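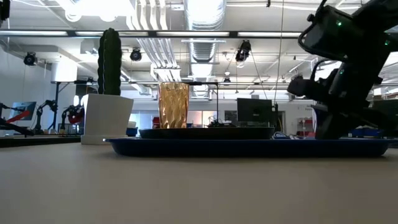 Raphaël Aubert is late and so am I. He's come straight off the Plostell ferry, bag still on his shoulder, and wants tea before anything. We've got till 4pm.

He has run the night timetable on the island route for 13 winters. Before that, lorries. "I hated lorries," he says. "You're on your own and the radio's rubbish."

Why nights? Shrug. "The pay, first. Then I got used to it. My wife did too, which worries me a bit."

The winter service is what people want to talk about. Hormont lost its late boat in November, and 445 people signed a petition to get it back. Aubert signed as well, though he probably shouldn't tell me that. "It was carrying nurses. Bakers. One lad going home from the fish plant every night, asleep before we'd let go the ropes. Where's he meant to sleep now?"

The company says the sailing lost money. He doesn't argue with that. "Of course it did. So does the road."

He's less patient about the new booking system. Tickets go through a phone app now, and the older passengers get stuck on the second page. "They ring me. On my own number! I dont know how they've got it."

Worst crossing? He thinks for a while. A January, wind from the north, Vilhjálmur Zoëga in the wheelhouse and 208 aboard. It took them five hours instead of two. "Vilhjálmur sang. Terrible voice. Hymns, mostly. I was sick in a bucket and doing the paperwork at teh same time."

Would he go back to days? "They've asked me twice." And? "I said ask me in March."

More tea. He wants to know if I take the boat myself. Sometimes, I say, in summer. He laughs at that, quite a lot, and goes to find his coat.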